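4.2 Preparing Footwear for Storage

This section applies to sneakers and other soft-sided shoes kept in the Patska shelf unit. For boots, see the next section.

Caution: Do not place shoes on the shelves while the insoles are damp. Trapped moisture will mark the shelf liner.

1. Clear a flat surface next to the unit. A kitchen or work table is suitable. Cover a finished tabletop if the soles carry grit.

2. Knock the soles together outdoors, then brush out the tread. Deep lugs hold small stones that a cloth will not remove.

3. Set the shoes down and sort them before loading. Lay a shoe on its side to check the sidewall and tread. Check the toe cap, the stitching along the overlays and the laces from above. 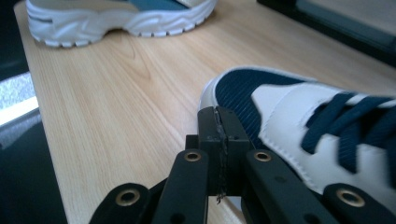
4. Wipe rubber parts with a damp cloth. Use a dry brush on ribbed or textured fabric. Do not apply Murkach shelf cleaner to shoes.

5. Loosen the laces and tuck the ends inside. Loose loops can catch in the shelf runners.

6. Place each pair heel first, with the toes facing the door. Each shelf holds up to four pairs of low shoes.

7. Close the door and check that it latches. If it does not, move the shoes back until the toes clear the door seal.

Note: High-top models may need the upper shelf position. Remove the 2 shelf pins, raise the shelf one slot and refit the pins before loading.

Replacement pins and liners are listed under Spare Parts.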